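Open day at Stadudmont, 29 Apr 2022

Quick write up before I forget it all. Typed on the bus so excuse the spelling.

Got there late, missed the coffee, missed most of Fiona Hepburn's welcome. Caught the end — where the restrooms are, don't prop the doors, lunch at the back. She handed me a map and a sticker. Map was upside down on one side. Fine.

Group of 5, led by Struan Cairns. Fast walker. Started in the Cluvum room, all shelving and flat boxes, and he talked about how they fold and stack for the Cosus orders. I liked the tape dispensers more than I should have. Asked where they get them, got a shrug.

Then through a heavy door and into the main hall, which I'd been wanting to see since Gunn posted about it. Much brighter than I expected. White walls, and a white balcony running across up top with a black metal railing, proper old-fashioned upright bars. A brown box sitting up there behind the rail. One wall is tall and plain white, nothing on it at all. I'd hang something. Struan says they argue about it every April.

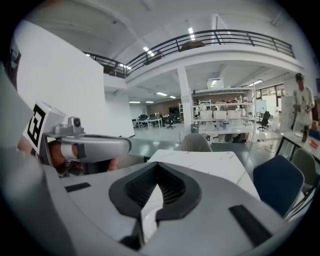 Upstairs

Three flights, no elevator that day. Storage mostly, plus an office with a kettle and teh best window in the building. They let us try packing a carton against the clock. I came in dead last, 43 seconds, and my flaps didn't meet. The woman next to me did hers and then fixed mine.

Questions at the end, nobody wanted to go first so I asked about noise. Carries a lot, apparently — they've been meaning to get rugs or panels or something and haven't.

Lunch

Soup, rolls, a very good lemon cake. Gone by the time the second group came down, sorry second group.

If you go

Park on the street, the lot fills up. Wear flat shoes for the stairs. Bring a sweater, the Cluvum room is chilly. Tour took longer then the flyer said, so don't book anything right after. I had to skip the gift table and run for my bus.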